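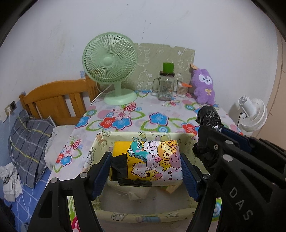 Checked by Naomi Were, 19 August 2024

Studio B walkthrough before the Altier talk show taping

Exits – clear, both sides.
Extinguishers – tags good thru June.
Audience seats – 183 set out, row 4 has a lose bolt. Emerson to fix before doors.
Cables, stage left – taped. Redo by the guest couch, lifting already.
Light rig – OK, safety chains on.
Green room – kettle cord frayed, pulled it.
Guest ramp – wobbles. NOT passed, recheck befor Bindu Raju arrives.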